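Let the packers teach the arm

When Plundard put its first robot arm in the toy packing room in October, I expected to write something gloomy. I have worked on packing lines myself, I know what sore wrists feel like by three in the afternoon, and I know what people say in the break room when management starts using the word "modernize." I came away from my visit more excited about a workplace than I have been in years, and I want to explain why.

The short version is that the people who used to sort the blocks are the ones who now decide how the sorting gets done.

Plundard makes shape sets for preschools. Every set has to be picked, checked and boxed, and for most of the company's life that meant standing at a table and reaching, over and over, for a whole shift. Guadalupe Camacho did it for 17 years. She can tell a badly molded star by touch while talking to you about something else, and that knowledge was never written down anywhere. Nobody had asked her for it. Now she spends her mornings at the practice table with Fedir Polishchuk, the technician, telling him which pieces roll, which ones tip and which ones a beginner always grabs wrong. Then they try it, and argue, and try it again!

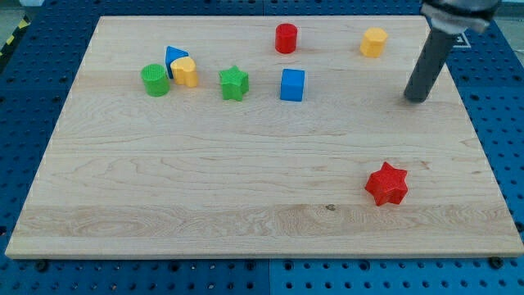 The practice board at Plundard, with blocks set out for the arm.

I could have watched them all day. A cube is easy, Camacho told me, anybody can pick up a cube. A heart is a pain. It has a dip where you expect a side, and if it lands next to something else you have to think about what you'll bump on the way in. She had solved that problem with her hands thousands of times without once putting it into words, and she was plainly enjoying the words.

This is skilled work, and I think we should say so loudly. It should also be paid that way. Plundard moved 10 packers into what it calls setter jobs, with a raise and a real training period on the clock. Six others chose to stay at the tables, and their hours were left alone. I asked Hanna Tymoshchuk, who runs the floor, whether that would still be true in two years. She said she hoped so and that she couldn't promise it, and I liked her better for the answer.

I know the other kind of story. My cousin's plant brought in machines over a long weekend – new fences, new screens, a one-page memo – and the operators came back on Monday to learn that their job was to clear jams. They were bored and watched, and the good ones left. The equipment may well have been just as clever as anything at Plundard. What went wrong was the order in which people were told things.

So if your shop is getting an arm, ask early who will be teaching it. Ask whether the training hours are paid, and whether a packer can stop the thing and say "that's wrong" without filling out a form. Camacho can, and does, several times a morning. Last I heard she was working on a better way to lay out the hearts.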